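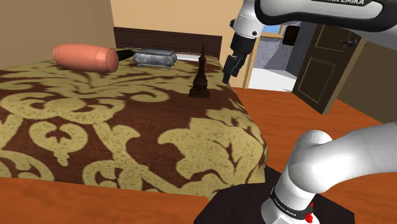 Venue walk-through, Dravura Youth Dance Finals
Agbayani Theater, main stage and backstage
Checked by Jennylyn Dagdag, August 3, 2024

Marks: OK, FIX, or NOT SHOWN. I use NOT SHOWN when a person told me something was fine and I did not get to see it myself. The theater's own sheet from February has OK in every box, including the box for an orchestra pit the building does not have, so I started over.

STAGE FLOOR

Floor panels level and locked: FIX
Two panels upstage left rock under a heel. The supplier, Zeltov, calls this "settling." It was called that in February too.

Seams taped: OK
Fresh tape, flat at the corners.

Surface clean, no rosin or glitter left over: FIX
Glitter along the whole downstage edge. I was told the crew mops between age groups. I would like to see the mop.

Stage edge marked with glow tape: OK
Good on both sides. The center stretch is worn but readable from the wings with the lights down. I tried it.

Floor described as "sprung": NOT SHOWN
The brochure says sprung. I asked what is under the top layer and got the brochure again. Until somebody lifts a panel for me, teachers should plan tumbling passes as if it is a hard floor.

WINGS AND CROSSOVER

Clear path behind the back curtain: FIX
A prop cart and a stack of chairs. Moved while I stood there, which tells me very little about Saturday-style traffic with three groups waiting.

Cables covered: OK stage right, FIX stage left
Loose cable at the foot of the monitor stand.

Quick-change area screened on all sides: FIX
Screened on the audience side only. Anyone coming down the loading hallway looks straight in. These are kids. I don't accept "we'll hang a sheet" unless the sheet is hanging when doors open.

Side lights out of kicking range: OK

DRESSING ROOMS

Room limit posted: FIX
Room 2 says 20 on the door. The schedule puts a group of that size in there plus their teachers and bags. Either the sign means something or it doesn't.

Hot tool station away from costumes: OK
Metal table, its own outlet. Curling irons still need an adult standing there.

No phones or cameras rule posted: OK
Posted inside the rooms. Enforcement is another matter.

Check-out by wristband: NOT SHOWN
This runs through the Clustura app. The demo failed to load and the rep said the signal would be better on the day. Print the paper list anyway.

EXITS AND FIRST AID

Exit signs lit: OK

Exit doors open from inside: FIX
Door 11 sticks. It opened on my third push. A seven-year-old would not have gotten it open.

Ice and first aid kit backstage: FIX
Kit is there. Tape is used up and the ice machine is in the lobby, past the ticket line.

Medic on site for all sessions: NOT SHOWN
I was given a name and no phone number.

Film crew briefed: FIX
The crew wants a camera on the stairs. No. Stairs stay clear, whatever the release forms say.

Still open: the panels, Door 11, the quick-change screen. I will sign once I have walked on, pushed and stood behind each of them. An email saying they are done won't do it.

Contact | Copyright 2024 Dravura Youth Dance Finals | Back to top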